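Small Shelves, Small Tables: handout for session 2
Home Styling for Beginners, Skinero evening classes
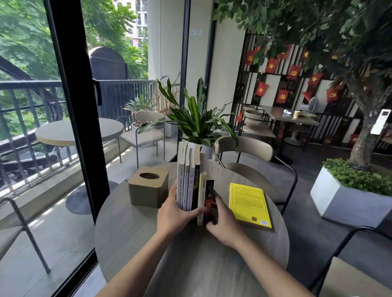
Squaring up a short row of books on a round table, one hand at each end.

Last time we talked about big pieces, so this week I want to get right down to the fiddly stuff, and that means books on tables. I love this topic (you'll have noticed!) and I could go on all night, but these are the bits I'd like you to take home.

First, books standing up with no shelf and no bookends. It can work, but a short row is much happier than a long one. Gather it from both ends at once, palms flat, and press gently until the spines line up. If you only push from one side the far book slides off and you start again — I've done it more times than I care to say.

Second, heights. Please don't worry about uneven tops! Spines are what people see from the chair, so get those level with each other and let the tops wander. I used to sort mine strictly by height and the whole lot looked like a staircase.

Third, colour. White spines kept together read as one calm block, and then a black one or a pale yellow one next to them gets noticed. A very bright cover is harder. Try it in the row, then try it flat on the table beside the row, and see which you can live with.

Then the neighbours. A plant behind the books gives them a bit of height at the back, and long glossy leaves are good for this as they lean out over the top. A plain white pot is my favourite, and it hardly matters if the books hide most of it. Tissue boxes are allowed! Put a square one with a wooden lid at the end of the row and it looks as if you meant it.

Round tables: keep the row near the middle and leave the rim clear for cups and elbows. We'll come back to this in February with the Uteneck floor plans.

For next time
Choose one table at home and give yourself 20 minutes. Take everything off, wipe it, and put back only what you'd miss. Bring a quick sketch of before and after — stick figures and wobbly circles are fine, mine always are. If you own anything printed before 1950, keep it out of direct sun and don't squeeze it into a tight row.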